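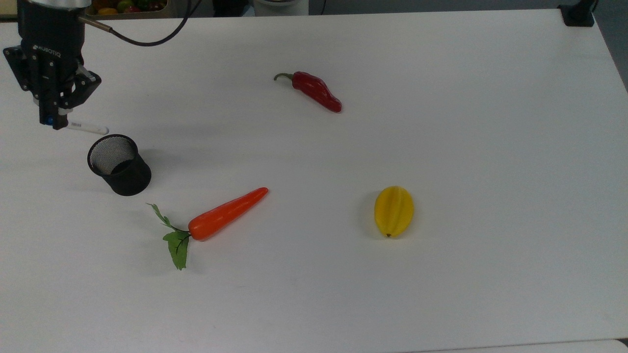
What should I write on freezer containers so I know what's in them six months later?
Write what the food is, the date it went in, and how many people it feeds. Put it on masking or freezer tape, stick the tape to the container while it's at room temperature, and then freeze.

Freezer labels: system or surrender?
Kitchen & Pantry > Storage

elango_alva
The short version is up top so the search people can leave happy. The long version is that I emptied our chest freezer over the weekend and found 67 containers, of which I could identify 12. One said "SOUP?" in my own handwriting, so I had doubts even on the day. Another said "not the good one."

I'm trying to come up with something my household will stick to. What do you all do?

jirance_june
Tape and a permanent marker. Been doing it for years. Restaurants do it. I don't know why there's a thread.

lungile.mthembu
"Not the good one" is a perfectly complete label in my house.

For real though, I write on the lid directly and take it off with rubbing alcohol when the container's empty. Tape gets brittle in our freezer and I end up with a little drift of labels at the bottom, all very informative about something.

jirance_june
Then you put the tape on a cold container. It has to be dry and at room temp. Elango said so in the first post.

lungile.mthembu
I put it on dry. I own towels.

Sumathi N
I'm with Lungile on lids, with one warning. Lids travel. We have 12 of the same round tub and last month I defrosted what the lid swore was chickpea curry and served my in-laws warm applesauce over rice. My father-in-law had seconds and has asked for it since.

So: write on the tub. Side of it if you stack, and if it's a chest freezer, the side does you no good at all and you're back to the lid. I don't have an answer to this.

balakrishnan_k
Nobody's going to like this but a spreadsheet. Every item in the freezer gets a number on a bit of tape, and the sheet has the number, contents, date, portions and which basket. When you take one out you delete the row.

elango_alva
How long have you kept that up?

balakrishnan_k
Since March.

elango_alva
And it matches the freezer?

balakrishnan_k
It matches the freezer as it was in March.

AshwinJ
I tried one of the apps, Peline. You scan the containers in and it tells you what's about to get old. It sent me a reminder about the same bag of peas every morning at 6 until I ate peas for breakfast to make it stop. Would not recommend, although I suppose I did eat the peas.

jirance_june
Tape. Marker.

Sumathi N
June, what tape? Ordinary masking tape from the hardware store comes off on me too, and I've given up blaming myself for it.

jirance_june
Actual freezer tape, the Herari one. It costs more. Press it down with your thumbnail, corners especially, and fold one end under so you can peel it later.

lungile.mthembu
So it only works with special tape, after "I don't know why there's a thread."

jirance_june
Fine. It's a little bit of a thread.

horgan_st_cook
Different angle. I think the label matters less than the shape. Freeze soups and sauces flat in bags, write on the bag BEFORE you fill it (you only try it the other way once), and file them upright like records. You can flip through and see everything. Rice and beans go in tubs. Meat goes in one basket and nothing else is allowed in there.

The date thing I've loosened up about. If it has stayed frozen solid it's safe for a long time, it just tastes more and more like the freezer. I want to know the month, not the day.

AshwinJ
Disagree on dates. If it only says March I will absolutely talk myself into it being this March.

horgan_st_cook
Then put the year. It's two more digits.

balakrishnan_k
We bought a box of 3000 dissolving labels when we set up the spreadsheet, if anyone wants some. They wash off in the sink. They also wash off in condensation, which we learned with the stock.

elango_alva
OK, for now: flat bags for anything liquid, freezer tape on the tubs, name and month and year and number of servings. The marker lives on a string tied to the freezer handle so it can't wander off to the junk drawer. My daughter has already used it to label the freezer "FREEZER."

We're eating the mystery tubs one a night until they run out. Last night's was either mashed potato or a very ambitious cauliflower thing. Tonight is the soup with the question mark.

Sumathi N
Please report back on the soup.

elango_alva
Gravy. Quite a lot of it.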